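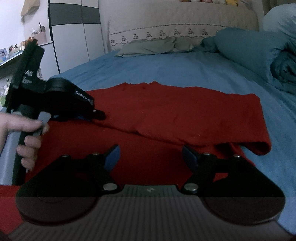 Red cloth, center of the bed.

Search this diary
Type and press enter

September 2, 2018

Ripped back the crochet blanket again last night. I was 135 rows in and the edges had been creeping inward since row 40 or so, which I knew and kept ignoring. I must be dropping the turning chain stitch every few rows. Put a marker in the last stitch of each row this time and so far it is staying straight.

The yarn is the Zulby cotton I bought in June, the gray one. It splits if I go too fast. I have used up two balls and there are nine left, so I should have enough, but the border pattern is greedy and I haven't worked out what it needs. The pattern says 190 stitches across. I took it down a little to make it fit the end of the couch.

Thilini Kodikara came by in the afternoon with her bag of granny squares. She is joining hers as she goes and says I should do the same with the next one - no big pile of ends at the finish. I said maybe. I still have the pile from the last blanket in a shoe box. She stayed until five and we got through most of a pot of tea and not very many stitches.

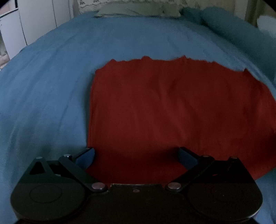
She also told me the yarn shop in Berkness is closing its back room, so the Thursday group has to find somewhere else to sit. I only go every other time but I would miss it. She thinks the library might take us if we keep the noise down. I said I would call and ask.

Hands are sore today, mostly the right thumb. Switched to the fatter hook handle and that helped for an hour. Going to leave the blanket alone tonight and wind the Tannous wool instead, the green skein that has been sitting in the drawer all summer. No plan for it yet. Could be a hat, could be mittens. Row 22 is where I stopped on the blanket, writing it down so I don't have to count.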